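Chapter 3
Hanging Display of Hand Tools
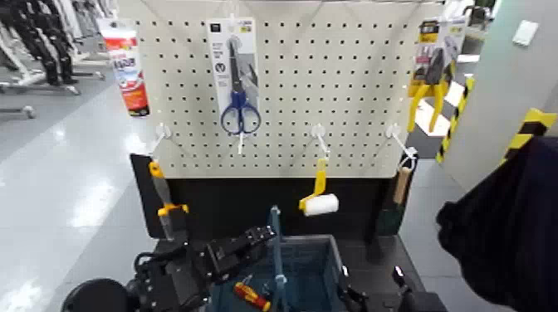

3.1 Scope of the chapter

Small tools are sold from vertical panels in most hardware stores because they are irregular in shape and difficult to stack. This chapter covers the perforated panel, its hooks, the two ways in which goods are hung, and the basket used with it. Shelving is treated in Chapter 4.

The student should be able to choose a hook for a given tool, set the spacing between neighboring hooks, and prepare a written plan for one panel.

3.2 Carded and uncarded goods

Carded goods are fixed to a printed backing, usually under a clear plastic blister. Scissors and pliers are commonly sold this way. The card carries the text, and on many cards it also has the hang hole. The width of the card sets the spacing, except where the tool extends past it. Pliers with handles that spread below the package need clearance at the bottom, and the planner should measure across the handles – the card alone gives too small a figure.

Uncarded goods hang by the tool itself. Putty knives, small paint rollers and brushes belong to this group. A roller hangs with its cover across the line of the handle, so it takes up more width at the bottom than at the hook. A putty knife hangs blade down and takes up little more than the width of the blade.

3.3 Hooks

A hook is specified by length, load and finish. White plastic hooks are adequate for light tools on a white panel. An empty hook is recorded on the plan as an open position and is left in place until the next count.

Grgić (see Further Reading) surveyed 337 panels and found hooks set too close together in 41 of them. Most of the errors involved rollers.

3.4 The basket

A basket at the foot of the panel holds loose items such as screwdrivers. It should be open at the top and shallow enough that the contents can be seen from a standing position. Mixed lengths are acceptable – mixed prices are not, unless each item is marked.

3.5 Terms used in this chapter

Panel: the perforated board, without its base.
Position: one hook and the space reserved for it.
Face: the side of a package turned toward the customer.
Drop: the distance from the hook to the lowest point of the tool.

Print this page | E-mail this chapter
3 comments | 665 shares

Related items
Chapter 2: Store Fixtures and Bases
Chapter 4: Shelving for Boxed Goods
Worksheet: Measuring the Drop
Further Reading for Chapters 1 to 4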